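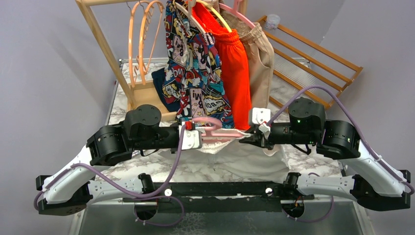

Working from a kitchen table: a thread

1/ My office closed and I've been working at home since. A few people asked how I set things up in a small apartment, so I'm putting it all in one place. None of it is fancy. April 6, 2020, for anyone who finds this later and wonders why we were all doing this.

2/ Chair first. I used a dining chair for the first stretch and my lower back was bad by the end of it. I folded a bath towel for the seat and rolled a smaller one for the back. Cost nothing. It's still what I use.

3/ I did order a proper chair, a Wavetti, the plain one with no headrest. The delivery date has moved twice. If you need one, order it now and expect to wait.

4/ Screen height. Mine sits on two old phone books and a board game. The top edge of the screen should be close to eye level. If you're on a laptop you'll need a separate keyboard once you raise it. Any cheap wired one works.

5/ Light. I had my back to the window and looked like a shadow on every call. Turned the table so the window is to my left. The glare went away too. In the late afternoon I pull the curtain halfway.

6/ Internet. My router was behind the TV, inside a cabinet. I moved it to the top of the bookcase and calls stopped dropping in the kitchen. I also ran a long cable along the baseboard for the days when the whole building is online. Tape it down at doorways.

7/ Noise. My upstairs neighbors have kids and the kids are home. That's how it is. I wear over-ear headphones and mute myself when I'm not talking. For writing I play rain sounds at low volume.

8/ Hours. I start at 9 and stop at 7, with a long break in the middle. I know that looks like a lot. The break is two hours, and I cook and walk in it. Your job may not allow that, but ask. Mine said yes right away.

9/ Breaks in general. I set a kitchen timer and get up when it rings. Fill a glass of water, look out the window, sit down again. I tried an app for this and turned it off because it kept sending me tips.

10/ Heat. I keep the thermostat at 70 during the day, a bit higher than I used to when I was out. The gas bill will go up. I'm not spending on the train, so I expect it to even out.

11/ Meals. Soup on the stove, made every few days. Beans, carrots, an onion, whatever canned tomatoes the store has. The Poleo market near me has been good about restocking, though flour is still hard to find.

12/ At the end of the day everything goes in one plastic bin: laptop, charger, notebook, headphones. The bin goes under the bed. Takes about 20 seconds. Then the table is for dinner again. This has helped me more than anything else on the list.

13/ Things I bought and didn't need: a lap desk, a ring light, a second mouse. Things I'd buy again: the long network cable and a desk lamp with a heavy base.

14/ Someone asked about printers. I don't have one. I sign forms on my phone. For the one thing that had to be on paper, the pharmacy on the corner printed it for me at the counter.

15/ I'll add to this when the chair gets here. If you've found a quiet keyboard under fifty dollars, please reply with the model.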